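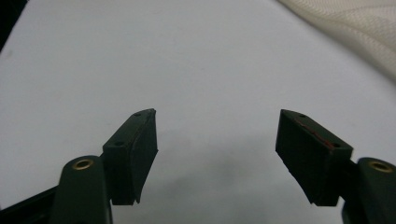
Deming Fang asks whether a plain white surface is worth the trouble for folding, given how fast it shows lint. My answer is yes, for light fabrics especially.

Yeison Grajales
August, 7:19 pm

1/ Lint you can see is lint you can wipe off. On a dark or patterned table it goes straight back into the next shirt. I wipe down before each load with a barely damp cloth, then a dry one.

2/ Mesh is the awkward one. The knit has open cells and very little body, so a crease made by hand relaxes as soon as you let go. Cotton habits don't transfer.

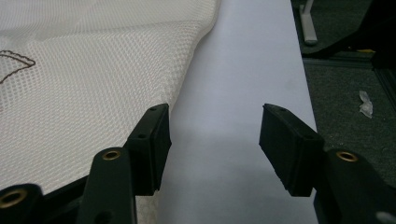
White mesh on the tabletop, loosely laid.

3/ Method: lay it face down, pull the side seams straight, then smooth from the center outward with a flat palm. Do not drag with fingertips – they catch in the openings.

4/ Fold on the seams. They are the only part stiff enough to hold a line. Sleeves in, sides in, then thirds from the hem.

5/ Prints go on the inside of a fold only if the fold misses them. A crease through a print will crack it eventually.

6/ Xiaoqing Zeng wants to know about rolling. Fine for a bag, poor for a drawer. Rolled mesh unwinds unless it is packed tight on both sides.

7/ Storage: seven to a stack, maximum. Past that the pile leans and the bottom ones slide out. Mine stand on edge in a shallow drawer, which gets around the problem.

8/ No iron. If it's badly creased, hang it in the bathroom during a shower and fold it afterward, once dry.

© Yeison Grajales | Contact | Back to top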